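Home Bar & Drinks Board > Setups and Gear
Thread: Citrus station for a crowd, how do you lay yours out?
Started Monday, March 25, 2019

wledesma
So my sister has talked me into doing drinks for her housewarming and the guest list is up to 59 people. I've done maybe 20 before, tops, and that was mostly beer. The plan is a gin sour, a smash with lime, and something with orange for the folks who don't like either (there's always a few). I want to get the fruit end sorted first because in January I ended up cutting lemons on top of the freezer with people reaching over me, and I am not doing that again!

Going with a small board with a handle on the right, lemons cut on the left side of it, yellow knife right next to them. Orange gets its own spot on the table. Tell me what you'd move.
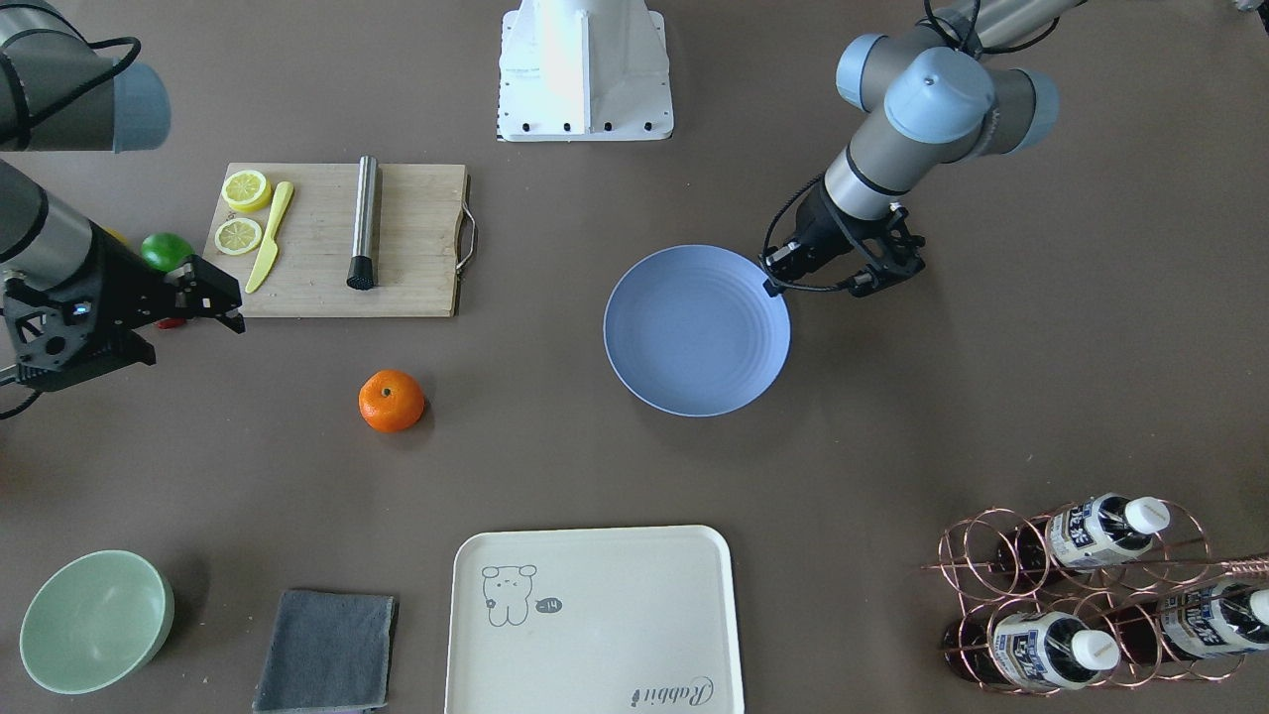
Indira Nadar
I'd cut way more before anyone shows up. You will not want to be slicing lemons with 59 people in the room, trust me. Halves for juicing go in one tub, wheels go in another with a damp paper towel over them, and the board stays out just for the odd top-up.

wledesma
Yeah but precut wheels look so sad after an hour. I'd rather cut as I go and have it smell like lemon over there.

panicker110
Siding with Indira on the juice, with you on the wheels. Juice that afternoon, strain it, bottle it, keep it cold. I got a Wekari hand press last year and it goes through a bag of lemons before my coffee's done. A 1000 ml bottle goes quicker than you'd think though, so make two.

Also is that knife going to hold up? I had a plastic one from Memton and it was fine on limes and hopeless on anything with a thick rind.

wledesma
It does lemons OK. I don't love it on oranges. My nephews are going to be all over that table so a plastic knife is staying, sorry.

Indira Nadar
Fair enough, kids win. Then buy thin-skinned lemons and you'll be fine.

brindano_fan
Put paper down!! Brown kraft paper, whole length of the table, tape it underneath. You can write the drink names right on it and at the end you roll up the whole sticky mess and throw it out.

wledesma
OK brindano_fan, I'm sold on the paper. Long table, paper all the way, fruit and board on the left and the bottle rack at the far end of the right side, with the rest of that stuff in a row coming down from it. Whole lemons and the lime sit by the board so I can grab the next one.

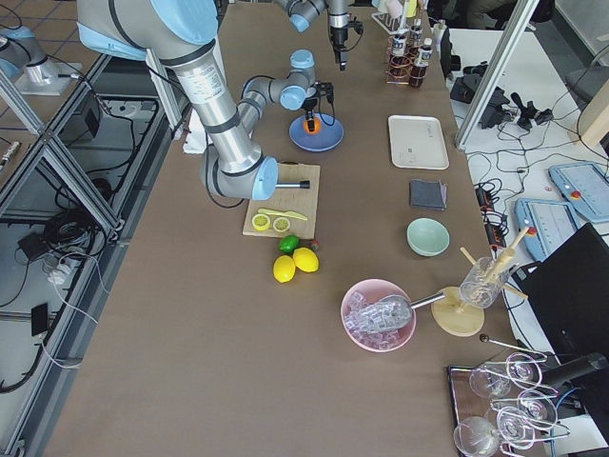

Re: Citrus station for a crowd (page 2)

panicker110
I'd bring the rack closer to you. Every single drink starts with a bottle, and you only need a wheel at the end. Reaching down the table 110 times in a night gets old.

Indira Nadar
Disagree! Bottles in reach means guests pouring their own, and then your gin's gone by nine. Far end is good.

panicker110
Guests pouring their own is called a party, Indira.

wledesma
Ha, you two. I think the rack stays put and I'll keep one working bottle near me.

Question about the muddler. I've got a steel one with a black ridged end and I can't decide where it lives. In a glass it tips over, in a pocket no thank you. Right now I'm leaning toward the right side of the board, next to the knife. Strawberry goes down by the lime, for the smash. 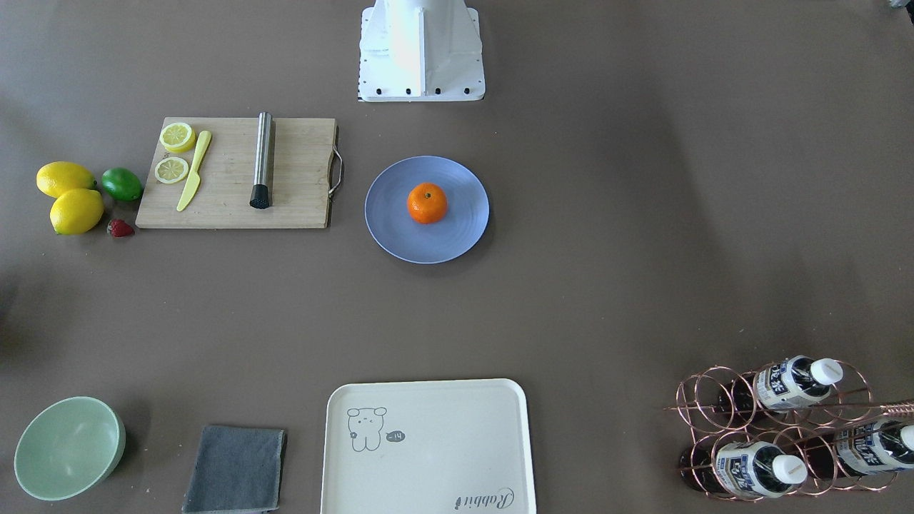 Muddler on the board, orange on its plate to the right.

brindano_fan
Oh I like it there. Does it roll though? Mine rolls. I put a folded bar towel under it.

Indira Nadar
You're going to knock it off every time you slice. Stand it in a heavy mug, a coffee mug, and it won't tip. And one strawberry isn't going to get you far, Wenceslao!

wledesma
More strawberries are on the list, promise. Mug is a good call, I'll try both ways on Saturday. Anybody got a ratio for the orange thing that isn't super sweet?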